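Hola, Dorin:

Te debía el informe de avance desde antes de las fiestas y aquí va, con fecha de 07/01/2022 y un café doble al lado. Ya sabes que lo mío no son los informes, así que te lo cuento como te lo contaría por teléfono y luego tú lo pasas al formato que quiera la fundación.

Lo primero, la matrícula. Empezamos el curso de castellano para adultos en Prinville con 15 personas y hemos cerrado el trimestre con 58, repartidas en seis grupos. ¡No me lo esperaba ni yo! Casi todo ha sido boca a boca: una alumna trae a su cuñada, la cuñada trae a la vecina de abajo... El grupo de la tarde es el que más ha crecido y también el que más se me complica, porque muchos salen de turno y llegan con la clase empezada. He probado a dejar la gramática para la segunda media hora y de momento funciona bastante bien.

El nivel inicial va despacio. En la propuesta te puse que llegarían a rellenar solos un formulario del ayuntamiento y eso lo hace la mitad del grupo, no más. Me precipité con el calendario — la lectura en voz alta nos come muchísimo tiempo — y prefiero decírtelo ahora que en junio. Me gustaría mover ese objetivo al segundo trimestre, si te parece bien.

En cambio, el grupo de conversación está que se sale. Trabajamos entrevistas de trabajo, llamadas al médico y reclamaciones (las reclamaciones les encantan, hay verdaderos talentos). Ondieki nos cedió su sala de reuniones para las sesiones largas y nos ahorramos el alquiler de noviembre y diciembre.

De dinero: gastamos 1.000 euros en manuales y cuadernos, todo con Flamine, y la factura va en el anexo. Quedó pendiente el segundo pedido porque el manual intermedio estaba agotado. La partida de guardería sigue casi intacta. Pensé que la usaríamos más, pero la mayoría de las madres vienen por la mañana, con los niños en el cole. ¿Podríamos pasar una parte a bonos de autobús? Me lo piden cada semana.

También arrancamos el módulo de vocabulario profesional con los textos que preparó Hesham: almacén, limpieza, cocina e industria. El de industria lo tuvimos que rehacer entero, era densísimo, y lo dejamos en fichas cortas con cuatro o cinco palabras para comentar en parejas. «Muñeca» dio para un buen rato de risas, y de ahí nos fuimos a las palabras con dos significados, que no estaban en el programa.

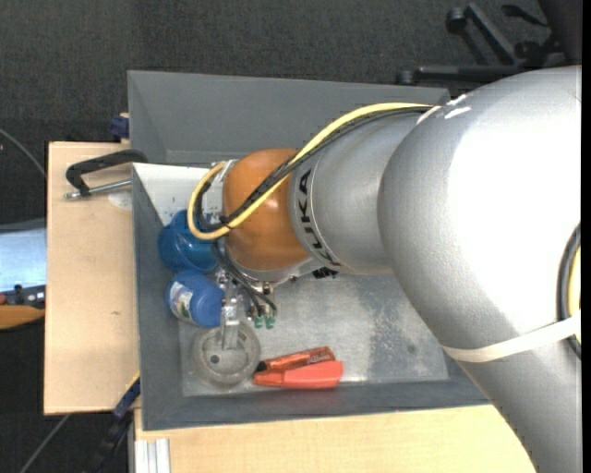 Brazo, muñeca, cable, cubeta.

Para enero tengo previstas las pruebas de nivel y una reunión con los dos profesores nuevos. Me falta sustituto para el grupo de la noche; si conoces a alguien, mándame el contacto. Y necesito que me confirmes lo de los bonos antes de cerrar los horarios, que luego la gente se organiza con eso.

Un abrazo y feliz año.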